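2018-05-08
By Heiðrún Stougaard, Ketilsson press office

Ketilsson hands sorting bench training to its own packing staff

Ketilsson will let the people who pack its orders teach the machines that are to share the work with them. The company has set up a training station at its Horen site, where packing staff use hand-held grippers to show how small goods should be picked up, turned and set down. The recorded movements are used to prepare two robot arms for the small parts line, which are due to start in December.

The arms will take over the most repetitive part of the line, the placing of small light items into baskets and trays. Staff on the line will move to checking, order changes and the care of the arms themselves. No jobs will be cut as a result of the change, and hours and pay grades stay as they are.

"We had a choice between having an outside firm write the movements for us and having our own people show them," said Ingvar Hedegaard, site manager at Horen. "Our people have packed these goods for years. They know which pieces slip and which ones you have to take from the side."

Work at the station is done in short sessions. A person holds a gripper in each hand and carries out a task on a plain board, then does it again with the items in other positions. The grippers open and close much as those on the arms will, so a movement that can't be done with them is dropped early. 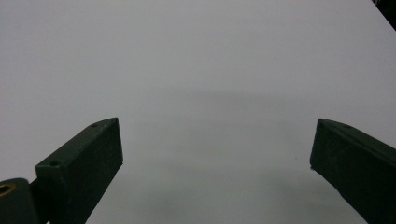

Ketilsson has trained 14 employees to work at the station so far. All of them came from the packing line and all applied for the role. They spend part of each shift on demonstrations and the rest in their usual job. The company has recorded 3,025 demonstrations to date, and each one is looked over by a second person before it is accepted.

Souad El Fassi has worked in packing at Horen for 12 years and was among the first to take the training. She now also leads the sessions for new starters.

"The first week was slow and my hands felt clumsy," El Fassi said. "With your fingers you don't think about where you take hold of a thing. With the gripper you have to decide. After a while I was changing how I did it at the line too, because I could see where I was wasting movement."

Some of what staff asked for has already been put in place. Sessions were shortened after several people reported sore wrists. Demonstrators may stop at any time and throw out a recording they are not happy with — they do not have to say why. Recordings are used to train the arms and are not used to measure how fast anyone works. That last point is written into the local agreement that staff representatives and the company signed before the station opened.

The software that turns the recordings into arm movements comes from Gorkier, which has also supplied the grippers. Zixuan Jia, who runs the project for Gorkier, said the most useful sessions are often the ones where something has to be corrected partway through.

"A clean pick every time teaches the system very little about what to do when an item rolls or tips," Jia said. "The packers fix that kind of thing without stopping, and we want those fixes in the recordings."

Tasks now being recorded include:

- moving a single light item from an open surface into a small basket
- turning an item so that a chosen side faces up
- passing an item from one gripper to the other
- bringing both grippers in on an item from opposite sides 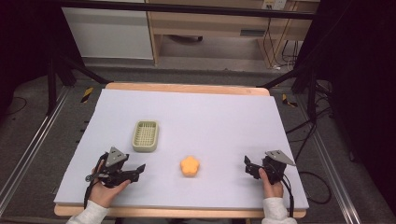

What changes on the line

From December, each of the two arms will work next to a person. That person decides what the arm is given, clears anything it cannot handle and signs off the finished tray. The role is called line lead and comes with paid training. Anyone on the packing line can apply, whether or not they have worked at the training station.

The Horen site employs 135 people. Ketilsson will review the change with staff representatives before deciding on any use of the arms at its Uledance site.

"There are still questions we can't answer, such as how the arms will cope in the busiest weeks," said Ingvar Ladefoged, staff representative at Horen. "We have asked for a review after the first season, and we have that in writing."

Press contact: Heiðrún Stougaard, Ketilsson press office, Horen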